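Keeping the Old Machines Going: A Report on Repair and Reuse in Our School Computer Room 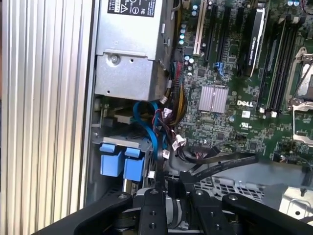 Akstead, June 4, 2021

When we had to choose a subject for our final project, most of our group wanted to do something on recycling, and we went back and forth for a good long while before settling on computers. Everybody at school complains about the ones we have. They are slow to start, they hum, and the desks get warm under them. But when we heard that the whole set might be thrown out and replaced, we started to wonder where they would go and whether they really had to go anywhere at all. So our question became a simple one: how long can an ordinary desktop computer stay useful, and who decides when it is finished?

We began in December with a survey. We sent it to families in the three upper grades and got 403 replies, a lot more than we had dared to hope for (thank you to everyone who filled it in, and to the parents who wrote us long letters in the comments box!). About half of the people who answered had at least one computer at home that they no longer used. The reasons surprised us a little. Very few of those machines were broken. Most had just become slow, or the family had bought a laptop and the old one had gone into a closet or under the stairs – and there it stayed.

The comment we read most often was that people were worried about their photos and letters. They didn't want to give a computer away with all of that still on it, and they didn't know how to take it off safely. We had not thought of this at all when we wrote the questions, and if we did the survey again we would ask about it properly.

For the second part of the project we visited Ouazzani, a small repair shop near the bus station, and spent two afternoons there. We learned that a slow desktop can often be helped by more memory or a newer drive, and that dust is a bigger enemy than age. We also learned that a power supply should never be opened by people like us, even when it has been unplugged, as it can hold a charge. We wrote that one in large letters in our notebook.

Afterward we wrote to Donus, the company that supplies the school, and to Ukex, which collects old electronics in our area. Donus sent a friendly reply but could not tell us what happens to the machines it takes back. Ukex explained that it sorts what comes in, keeps what can be sold again and sends the remainder away for metals. We would have liked to visit, but that wasn't possible this spring, so this part of our report leans on one long email and is thinner than we wanted.

Our last step was to work out a cost. With a budget of $50 for each computer, we believe most of the room could be kept going for another four years. Our sums are in the appendix, along with the survey questions. The weak point is labor, which we left out entirely. Somebody has to do the work, and we don't know yet what a fair price for that would be.

We have given a copy of the report to the school office and asked for a meeting before the summer break. We would also like next year's class to have our survey results, and the full set of answers, with names removed, is in the blue binder in the library.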